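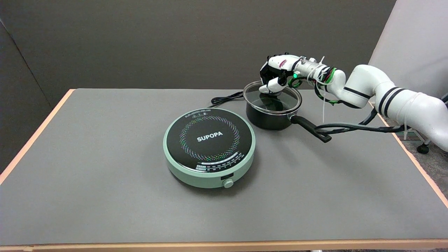 A robot hand at the glass lid of a black saucepan, with the cooktop close by.

When a robot comes to work in the kitchen

Have you ever helped make soup at home? If you have, you'll know that a lot of little jobs are hiding inside the big one. Somebody has to wash the carrots, somebody has to chop them, somebody has to stir, and somebody has to keep lifting the lid and peeking in (that is usually the hungriest person in the house). Now imagine making soup for a whole building full of people, every single day, and you'll have a pretty good idea of what goes on in the Keskinen kitchen.

Keskinen is a company that cooks lunches for schools and seniors' centres. On a busy day in December its cooks sent out 464 lunches, and every one of them had to be hot, tasty and on the truck before the bell rang. There are 31 people working in the kitchen. Some cook, some pack, some wash, and one person spends the whole morning doing nothing but checking labels, so that a child who can't eat nuts or milk gets exactly the right box.

A while ago, the people at Keskinen began to wonder if a robot could help them with some of the little jobs. So they asked a robot workshop called Cleritz to find out.

What does a kitchen robot look like?

When you hear the word "robot" you might think of a metal person with square feet and a beeping voice. Lots of working robots don't look like that at all! The one in our picture is a long white arm that bends at its joints, a bit the way your own arm bends at the elbow. At the end of the arm is a hand, and the hand has several fingers with black joints between the white parts.

Look closely around the wrist and you'll find a whole tangle of wires, black ones and green ones and a few skinny coloured ones too. Wires like these do two sorts of work in a robot. Some carry electricity, so the motors have the power to move. Others carry messages, which go back and forth between the hand and the computer, a little like the nerves that run from your fingers to your brain. There is also a small green light shining on the silver part of the wrist. Can you find it?

Why is a lid so hard?

Picking up a pot lid is easy for you. You've probably done it while talking about something else entirely. But stop for a moment and think about everything you have to know. You have to see where the lid is, even though glass is see-through and shiny and can play tricks on your eyes. You have to put your fingers in the right spot. Then you have to squeeze hard enough that the lid doesn't slip, but gently enough that you don't push the whole pot across the counter. And when you lift it, you need to keep it fairly level, or all the drips run down your sleeve.

You learned these things when you were small, by grabbing and dropping and trying again, and nobody minded very much (except perhaps when it was a bowl of porridge). A robot has to learn too. The workers at Cleritz named their lid program Kilent, and they gave it practice with one saucepan before moving on to others. In its first long practice Kilent had 244 tries. It missed 41 of them, and each miss gave the workers something to look at and fix. Sometimes the fingers closed too early. Sometimes they came down beside the knob, pinched the air, and went up again very proudly with nothing at all.

What do the cooks think?

This is a part that grown-ups talk about quite a lot, and it's a good thing to talk about. When a machine comes to a workplace, the people there often have questions. Will it take my job? Will I have to work faster to keep up with it? Who do I tell if it does something silly?

The cooks at Keskinen asked all of these, and they asked them before any robot came near their stoves. The company promised that everyone would keep their job while the robot was being tried out, and that the cooks would help decide which tasks it got. Lifting heavy lids off the big pots was the first thing they chose. A big pot lets out a great puff of steam when you open it, and steam can burn your arm faster than you can say "ouch." Most of the cooks were quite happy to let somebody else stand there.

Stirring was different. Several cooks said they didn't want to give up stirring, thank you very much, as that's how they can tell when a sauce is getting thick. They feel it through the spoon. So stirring stayed with the people.

New jobs turn up as well. Two of the cooks are now learning how to teach the robot, using a screen called Clurnex that lets them show it where things go. They didn't study computers at school. What they do know is pots — which ones tip, which ones have a wobbly handle, and which ones somebody always puts back on the wrong shelf — and that is just the sort of thing a robot workshop needs to hear.

Not every worry has gone away. Some of the cooks still wonder what will happen in a few years, when robots can do more, and the truth is that people will have to keep talking it over. Some workplaces do need fewer workers after machines arrive, and that can be very hard for families. It helps when the people who do the work get a say early on.

Words to know

Automation: using machines to do jobs that people used to do by hand.

Joint: a place where an arm or a finger bends. You have them, and so do robots.

Program: the instructions that tell a computer or a robot what to do.

Something to try at home

Ask a grown-up for an empty pot with a lid, one that is cold and nowhere near the stove. Put on a pair of thick winter mittens, close your eyes, and try to take the lid off and set it down on the table without a clang. Then try it with one hand. Write down or draw every step your hand had to do, and see if a friend can follow your steps exactly, doing only what you wrote and nothing more!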